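Dallberg Rank Tracker, 42 a month
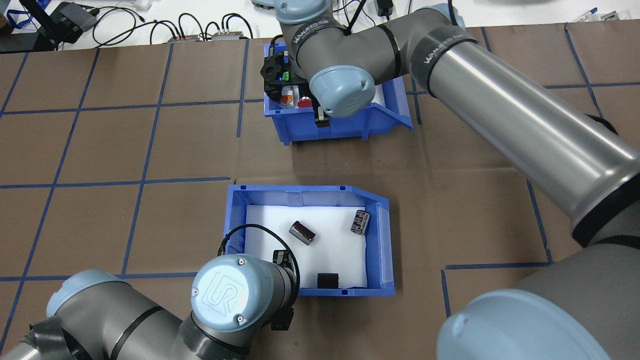
I built Dallberg for my own client sites, back when I was checking keywords by hand every Monday and hating it. You load up to 600 keywords, pick your cities, and it pulls fresh positions overnight (local pack included!). I sort keywords into buckets by page, a bit like the grid of blue tape on brown paper up there, one square per page, and a few of my lines run just as crooked. Need more room? The Totesard plan takes you to 1000 keywords and 9 user logins.

New in November: reports now show how far the ads push your listing down the screen. My clients in Nunanton asked for that one over and over.

Prices are in dollars, billed monthly, cancel whenever you like.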